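How Does a Kitchen Buy a Robot?

Buying a robot is a lot like buying a bike. You look at the price, you think about what else you will need, and you ask yourself if you will really use it. A robot costs more than a bike, though, so the people who buy one spend a long time planning first.

In this explainer we follow the cooks at the Ferrand lunch kitchen in Prancombe. They want help with one job: setting out bowls and spoons before meals. They have been planning since April, and they have not bought anything yet.

Step 1: Pick the job

A robot cannot just "help in the kitchen." That is too big a job. People have to say exactly what they want it to do.

Rosine Collet runs the Ferrand kitchen. When she started planning, she made a list of jobs that take a lot of time. Chopping onions was on the list. So was washing pots. She crossed out both. Chopping needs a sharp blade, and she did not want a robot holding one near people. Pots come in too many shapes.

Setting out bowls stayed on the list. The bowls match each other, they do not break when they are dropped, and they always go in the same kind of place.

Step 2: Watch how people do it

Before you can plan for a machine, you have to know how the job is done by hand. This sounds easy. But try explaining how you tie your shoes without showing anyone. You probably skip some steps, since your hands know them so well.

Planners watch the work very closely. They look at where the hands go, how much space there is, and what the things are made of. 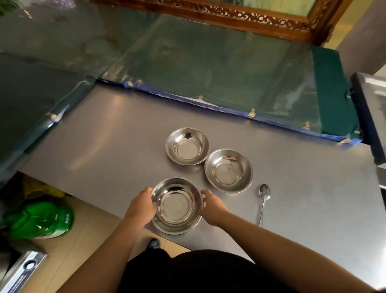 From the Young Makers Desk, Mollden Library

Three steel bowls and one spoon do not look like a hard job. Now think about it the way a planner does.

Look at the hands first. They hold the bowl on two sides, one on the left rim and one on the right. A robot with one arm would have to do it another way. It could pinch the rim with a gripper, which is the part of a robot that works like a hand. It could also use a suction cup and pick the bowl up by its flat base. A robot with two arms could copy the person, but two arms cost more than one.

Next, look at the shine. The insides of the bowls act like curved mirrors. You and I know that a bright spot on a bowl is only light. A robot's camera may not. Some cameras have trouble working out how far away a shiny thing is, and a better camera adds to the price.

Then there is the space between things. The two bowls farther back are nearly touching. Your fingers can squeeze into a small gap. A wide gripper might bump the second bowl while it reaches for the first.

The spoon is a different problem. It is thin and lies flat, so there is not much to grab. You might slide it to the edge of a counter or lift one end with a fingernail. Robots do not have fingernails, although some grippers have thin tips that do a similar job.

Step 3: Write down what you need

After watching, planners make a list of needs. Engineers call these requirements. The Ferrand list says:

The robot must pick up a steel bowl by the rim or the base.
It must pick up a spoon that is lying flat.
It must fit on a counter that people are also using.
It must stop when a person touches it.
It must be easy to wipe clean.

Rosine also made a second list called "nice to have." It says the robot should be quiet. If a quiet robot costs too much, the kitchen can live with a noisier one. Keeping the two lists apart makes it easier to choose later.

Step 4: Add up all the costs

A budget is a plan for money. It shows how much you have and what you want to spend it on.

Hervé Bailly does the budget for the kitchen. He asked for a price on a small robot arm called the Nasent. The arm costs $2,609. At first that looked like the whole answer, but a robot arm comes without a hand! The gripper is $679 more. A set of soft gripper tips, which keep the steel from slipping, is $63. The kitchen wants 2 sets so that one can be washed while the other is in use.

Here is his math:

Robot arm: $2,609
Gripper: $679
Soft tips, 2 sets at $63 each: $126
Total: $3,414

Some costs do not show up on a price list. The arm uses electricity. Somebody has to learn how to run it, and that takes hours away from cooking. Parts wear out. Hervé keeps a line in his budget called "repairs," and he puts a little money there even when nothing is broken.

Step 5: Try before you buy

Many sellers will lend a robot for a test. The kitchen has asked for one on a Sunday, when no lunch is served and the counters are free.

Lwazi Buthelezi will be in charge of the test. He plans to use the kitchen's own bowls, including the old ones with dents. A robot that works well with new bowls in a showroom might not do so well with dented ones. He will write down every pick, and whether the bowl ended up in the right place.

Step 6: Decide

Sometimes the best choice is to wait. If the test goes badly, the kitchen might buy a cheaper thing that helps, such as a rack that keeps the bowls apart. A rack has no motor and never needs charging.

Rosine will also ask the people who set out the bowls now. They know where the counter gets crowded and which drawer sticks. They are the ones who would work next to the arm every day.

Words to know

Budget: a plan for how to spend money.
Gripper: the part of a robot that holds things.
Requirement: something a machine must be able to do.
Suction cup: a soft cup that sticks to a surface by pulling out the air.

Try it yourself

You need a bowl, a spoon, a pair of kitchen tongs and a table.

Set the bowl and spoon on the table. Move the bowl to a new spot using only the tongs. Now do the same with the spoon. Which one was harder? Put a second bowl right next to the first and try again.

Then write three requirements for a robot that could do this job. Trade lists with a friend and see if they can find something you left out.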